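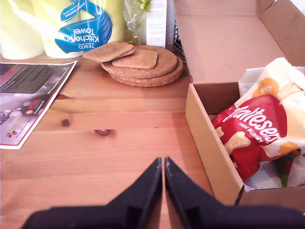 7/7/25
记录：Guangming Feng

Kando 公用厨房储物碰头会

先说一句，这次的记录又轮到我了，我写字快但是爱跑题，大家看到跟正事没关系的地方跳过去就行。上次的记录有人嫌太短，说看完还是不知道东西该放哪儿，所以这回我尽量把当时说的话都写下来，连争论也写（争得还挺久的！）。

一、上次留下来的事

厨房那面白墙前的长桌，上次说好了只当临时周转用，东西从柜子里清出来先摆上去，分好了再走。结果大家都知道，周转着周转着就住下了。这次开会我们干脆站在桌边谈，看着东西说话比对着清单快得多。我个人很喜欢这张松木桌，纹理和木节都好看，所以先替它求个情：分完以后请让它露出桌面来，别又堆满。

Kamata 路那边的旧储物间年底要退，12月以前得全部搬完，这个时间没有变。搬过来的东西进 Storanari 的682号柜，钥匙两把，一把在我这儿，另一把挂在厨房门后的钩子上。上次有人问能不能再配一把，问过了，可以配，这次会上没人愿意跑这一趟，先搁着。

二、厨房纸

Tesco 那提厨房纸还是整包塑料裹着。我的意见是拆开，一卷一卷塞进柜子缝里最省地方；反对的人说拆了就散得到处都是，谁手边缺了顺手拿一卷，月底又要买。两边都有道理，说了半天，最后定的是不拆，整包立着放，放在柜子最下面一层靠左。要用的人从水槽下面那个架子上拿，架子上没有了跟我讲一声，我来补。

顺带提到纸巾盒。纸巾盒不进柜，留在桌上靠墙的位置，吃饭的时候大家都要用，这一条一个反对的都没有，可能是全场最快的一条。

三、软木垫子

这堆垫子我原本以为三句话就能讲完。杯垫和隔热垫混在一起，大的压在下面，小的摞在上面，每次想抽一张隔热垫出来就得先把上面的全搬开。有人提议买个竖着插的架子，有人说用橡皮筋捆，还有人说根本用不了这么多，送掉一半。送掉一半这个话一出来，会就乱了几分钟，原来每个人都有一张自己舍不得的。

结果：一张都不送。圆的隔热垫单独摞一摞，放灶台右手边的抽屉；杯垫另放，跟杯子在一起。黑色的金属网架也有人想起来了，可以拿去晾杯子，先试两个星期看看，不好用再说。

四、纸箱 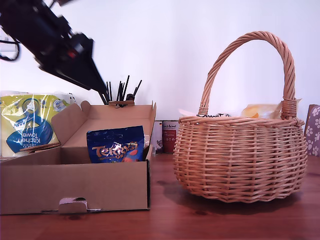 纸箱要不要留着，是这次讲得最久的。主张留的人说，搬家还没搬完，12月前少不了要用箱子，现在扔了到时候又去跟楼下店里要。主张扔的人说，厨房里有纸箱就会有人往里丢东西，丢着丢着就变成杂物箱了。我两边都同意，所以我没投票（后来被批评了，说记录的人也得投）。

商量出来一个折中的办法：只留一个浅的，专门放零食。Terry's 的那袋巧克力就归在里面，立着放，字朝外，想吃的人一眼能看到。请大家拆了袋子以后自己夹好口，夹子在抽屉里。别的零食以后也进这个箱子，装不下就先别买了。

纸箱盖子要不要剪掉，没有结论。我觉得开着挡地方，合上又看不见里面，剪了最好；另一种意见是盖子留着，搬东西的时候还能盖。下次再定，这期间谁也别动剪刀，拜托了。

五、藤篮和罐头

大家最有感情的还是那个带高提手的藤篮。Brirnent 的几位邻居来吃饭那次我们拿它装过面包，从那以后它就没有固定的家，今天在窗台，明天在冰箱顶上。提手太高，柜子里哪一层都放不进去，我拿卷尺量过，抽掉一块隔板才行，抽掉隔板又少一层，不划算。 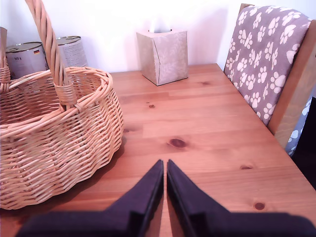 所以篮子的去处定在桌上，常驻。它里面只放轻的、天天要拿的小东西，重的别往里搁，尤其是罐头。我知道罐头搁篮子里看着像过节，可是提起来真的沉，篮子底下那一圈花边也经不起拖来拖去。要挪篮子请两只手托着走，别拎着提手甩。

罐头另外说。标着800 g的那种大罐子放柜子中间那层，标签一律朝外，先买的放前面。有人问罐头底下要不要垫纸，我说随便，后来写进决定里的是“不垫”，省得以后换。红色的圆罐子跟罐头分开放，它是圆柱形的，放进去总被挡住，放调料旁边就挺好。

六、钱的事

买收纳用的东西，这次总共批200块，超过的要先在群里说。上次垫付的20块我已经收到了，谢谢，之前在群里催过的那条请当没看见。

竖插架子如果哪位见到便宜的，先拍个照片发群里，别直接买回来，去年那个挂不上墙的调味架到现在还在阳台上。

七、谁做什么

贴标签：我来。字丑，但是能认。上次有人把标签写成英文缩写，过了一个月连写的人自己都忘了是什么意思，这次统一写中文全称。

搬厨房纸进柜、把垫子分开：开完会当场做，在场的人一起动手。

量柜子中间那层的高度：还没有人认领。这个其实很快，卷尺就在钥匙旁边挂着，路过的量一下把数字写在柜门里面的纸条上就好。

问 Storanari 能不能多给一块隔板：我打电话问，问到了发群里。如果要收钱就先不要了，会上意见比较一致。 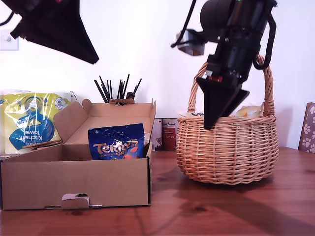 长桌一角：零食纸箱、红色圆罐与藤篮

八、临时提的

筷子、签子这类细长的东西，以后统一竖着插，别再横着塞抽屉，抽屉卡住过好几回，每次都是我趴在地上拿尺子往里捅。插筒放在离灶台近一点的地方，具体位置做饭的人自己商量，我不做饭，不参与意见。

有人提出藤篮里最好垫一块布，东西不容易从缝里漏下去，洗起来也方便。家里有旧棉布的可以带来，花色不限。蓝格子的那块桌布除外，那块还要用！

另外有人问碰头会以后能不能坐着开。站着确实累，可是站着开得快，这次还是比上次早散了一会儿。下次先搬几把椅子过来，谁累谁坐。

下次要带着结论来谈的有2件事：纸箱盖子剪不剪，还有黑色网架晾杯子好不好用。记录里如果有写错的直接跟我说，我在群里改过再发一遍。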